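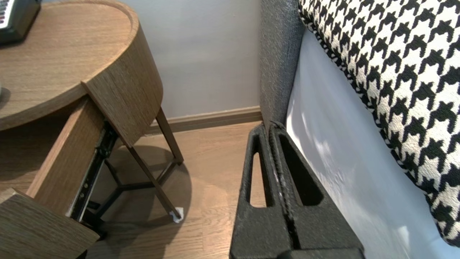 Photo: Daltden / supplied

Kgomotso Mokgethi has been asked how many times you have to open a drawer before a machine can do it for you, and she doesn't like the question.

"It depends what you mean by do it," she says. "Do it in that room, with that drawer, in the afternoon? We've got that. Do it at your mum's place? I wouldn't put money on it, and it's my job."

Mokgethi runs data collection at Daltden, a small outfit that gathers household recordings for companies training robots. Her people go into furnished bedrooms and kitchens and steer an arm by hand through ordinary chores, over and over, while the cameras and the motors are logged. Each go is called an episode. The bedroom job, which she calls Dovhaniuk after the client's name for it, is meant to reach 3,000 episodes by December. When we spoke it stood at 721.

I had come along with a fair bit of doubt. I've been hearing that home robots are two years off for as long as I've been writing about them, and the newest version of the promise is that nobody needs to program the things any more. You show them. Show them enough and they'll get the idea, the way a toddler would. I put this to her more or less in those words.

"A toddler has hands that can feel," Mokgethi says. "And a toddler gets bored and tries something silly, and learns from that. Our operators are paid not to do anything silly. So the recordings are very tidy, and tidy is a problem."

How so?

"Say every operator comes at the drawer from the right, because that's where there's room. The model learns that drawers are a thing you come at from the right. It doesn't know there was a bed there. Well, it can see the bed, but it has no reason to think the bed matters."

She has become particular about furniture as a result. A square cabinet with a big handle is what everybody asks for, and she thinks everybody has plenty of those already. She prefers round nightstands with a curved front and thin metal legs. The gripper has to work in the gap between the nightstand and the bed, where the view from the wrist is mostly floor and fabric, and where a person would simply reach down without looking.

"The operators complain about that gap," she says. "Good. I'd rather have forty ugly tries in there than another four hundred lovely ones out in the open."

It's a nice line, but forty against four hundred is not what the client pays for. Clients pay by the episode. I asked whether that didn't push her crew toward the easy ones.

"Yes," she says, and waits for the next question.

I asked it again a different way. She tells me there's a quota sheet, and that a shift can't be signed off unless a share of the episodes come from what the sheet calls awkward starts: the arm too low, the drawer already partway out, something left on top of the table. She wouldn't tell me the share. She did say it has gone up twice and that both times the daily totals fell and somebody at the client's end rang to ask why.

What about the failures? If an operator bumps the table leg or misses the drawer front altogether, does that go in?

"It goes in with a flag. Whether they train on it is up to them. I've got a feeling most of them throw it out, and I think that's a shame, because recovering from a miss is the one thing I'd want it to learn. But I don't see inside their training. I hand over a drive. They hand back a list of what they want more of."

This is the part of the arrangement I find hardest to swallow. The people who know how the examples were made don't see what comes out, and the people who see what comes out weren't in the room. When a model falls over, each side can point to the other. Mokgethi agrees that it happens. She describes a batch of recordings, from a kitchen job before Dovhaniuk, that was sent back as "low quality" with no other note. Her crew spent days looking for a fault in the cameras. In the end it came out that the client had changed how the gripper width was stored and was reading the old files the new way.

"So we'd done nothing wrong, and we'd lost a week, and the label stayed on the batch," she says. "It's still called low quality in their system, as far as I know."

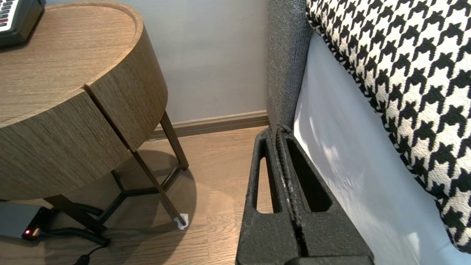

Orest Zhuravel takes a harder line, and said in an email after I'd described the job to him that he'd stop collecting at 2,000 and spend the rest of the money on different rooms. One bedroom recorded 3,000 times was still one bedroom, he wrote, and any test run in the same bedroom would look better than it should. He wanted to know whether Daltden held any rooms back for testing.

I passed that on. Mokgethi read it twice on my phone.

"He's right about the rooms," she says. "Rooms cost money, that's all. You've got to rent them, furnish them, get the arm up the stairs. Moving a lamp is free. So we move the lamp, we change the pillow, and we write 'varied' in the notes. Is it varied? A bit. It's the same wall."

And the rooms held back? There is one, she says, at a site in Trandau, and no one has recorded in it. The client knows it's there. They haven't asked to use it.

She is less willing to go along with Zhuravel on stopping early. The small differences do add up, in her view, and the later episodes in a job are better than the first ones for the dull reason that the operators have learned to drive the arm. Early on they stop and start, nudging it forward and backing away. A model trained on that, she says, will hesitate in the same places, because it has copied the person's nerves along with the movement. She'd like to drop the first two weeks of every job. The contract doesn't let her.

I asked if she had ever seen a trained model open a drawer it hadn't met before.

"Once, in a video from Wiltier. It was very good. Then I asked how many tries there were before that video and I didn't get an answer."

Did she ask again?

"I asked again. I got a different video."

There's a tendency, in the talk around these systems, to treat the collecting as the boring bit that comes before the clever bit. Having listened to Mokgethi for most of a morning I think a lot of the decisions are made right there, by people on an hourly rate, and written down badly or not at all. Which side to reach from. How far open counts as open. Whether to do it over when the fingers brush the bedding. None of that appears in the client's summary, a copy of which she showed me. It gives the number of episodes, the number of hours and the name of the task, "open drawer".

She has started keeping her own notes in a separate file, with the operator's initials and a plain sentence on anything odd. The client hasn't asked for it. She sends it anyway, on the same drive, in a folder called READ THIS.

"I can tell when a folder's been opened," she says. "I'm not going to tell you."

The Dovhaniuk crew had another shift booked for the afternoon. The sheet said awkward starts, left side.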